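How to Get Rid of a Squeak in a Desk or Table

By Suleiman Wike

A squeaky table will let you ignore it for months and then go off during the one phone call that matters. Mine did it on a call with my bank. I spent the next evening on the floor with a flashlight, and I've since fixed enough of these to have opinions.

What you need

A screwdriver that fits your screws
The hex key that came with the table, or its replacement
A stub of candle
Felt pads
A helper, or a willingness to lean and listen at once

Step 1: Find the noise

Put both hands flat on the top and push it away from you, then pull it back. Next, push side to side. Most squeaks only show up in one direction, which tells you which joints are rubbing. Get your ear down near each leg while the helper pushes. Sound travels well through a tabletop, so the corner you first blame is often innocent.

Take everything off before you do this. I once tightened every bolt on a Grasto desk before discovering that the squeak lived in the lamp.

Step 2: Tighten, but in order

Loosen all the leg bolts half a turn first. I know. Then tighten each one a little at a time, going corner to corner the way you would with a car wheel. If you crank one leg down hard and move on to the next, you lock the table into a slight twist, and a twisted table complains.

Stop when the bolt is snug. Screws going into wood will strip if you keep proving your point. If one spins freely, pack the hole with two wooden toothpicks and some wood glue, snap them off flush, and leave it for 9 hours or overnight.

Step 3: Wax the parts that rub

If it still squeaks, the top is probably shifting against its supports. Back the screws out, rub candle wax along both touching surfaces, and put it all together again. Skip the spray oil. It works beautifully for 30 days and then collects every crumb in the house. 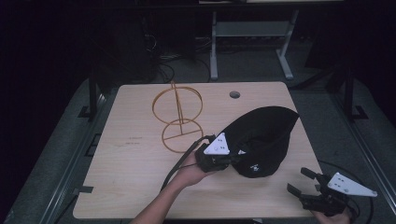 Step 4: Check the floor

Rock the table from opposite corners. If it tips, stick a felt pad under the short leg and try again. Add pads one at a time, and don't saw anything. I have a very low coffee table that used to be a regular one.

Step 5: Check again later

Bolts settle. Go over them again in March, or whenever you next drop a pen and find yourself under there anyway. If the squeak comes back in the same spot after all this, try your chair.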